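4.2 Evaluation of the Lustamari gripper kit

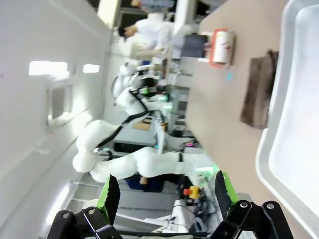
Figure 3. View from the wrist camera of the Lustamari kit at the Tretby site, with both fingers in the field of view and neighboring arms behind.

The Lustamari kit is sold by Randley as a retrofit for light-payload arms already in service. It consists of a two-finger linkage gripper, a wrist camera with a fixed bracket, a cable set, and a license for the Sarantis control software. Our interest was in whether the kit can be installed and kept in use by laboratory staff without support from the vendor. The camera is supplied with a single mounting position, and the bracket offers no adjustment in roll. In the mounting used for our trials, the image is turned by close to a right angle, so that the tabletop runs up the right side of the view (Figure 3). Sarantis corrects for this in its own display, but the stored images keep the sensor orientation, and any outside software has to apply the rotation itself. The manual mentions this only in an appendix.

Finger visibility was the second point of review. The green pads at the ends of the black linkages remain in view and contrast well with the beige table and the white tray on it. We used the pads as reference marks for a daily check of the camera bracket: if either pad had moved by more than 4 pixels from its stored position with the gripper fully open, the bracket screws were tightened and the hand-eye calibration was repeated. This occurred on 3 occasions during April. The linkage bolts are exposed, which makes pad replacement simple - a single hex key is enough - but they also reflect light from overhead fixtures, and the automatic exposure setting responded to these reflections in certain wrist poses. Fixed exposure removed the effect and was used in all later trials.

The test task was the transfer of small items between a tray and the open table surface. Trials were carried out in a shared room with other arms and with staff at nearby benches. We kept these conditions on purpose, as the product sheet claims that the segmentation module needs no backdrop or enclosure. The claim was supported in part. White objects against the pale interior of the tray were segmented poorly, and the module at times merged an object with the raised rim. Dark objects gave no such difficulty unless they were placed close to a dark cloth. People and moving arms in the background did not lead to false grasp targets once the work volume had been set, but before that step the module proposed targets well outside the reach of the arm. We recommend that the work volume be made a required entry at first start.

Installation took almost 2 hours for the first arm, including calibration. Most of this time went to cable routing. The supplied cable is stiff and must form a loop large enough to allow full wrist rotation; with a shorter loop, the connector at the camera worked free during extended motion. A strain relief clip is listed as an option and should in our view be part of the base kit.

Grip force is set in 9 steps through Sarantis and cannot be changed while the fingers are closing. For rigid items this was adequate. For thin-walled containers, the gap between the lowest steps was too coarse, and we found no setting that both held the container during transfer and left its shape unchanged. Randley lists finer force control for a later release of the software. That release was not available to us, and the results in Section 5 refer only to the version shipped with the kit.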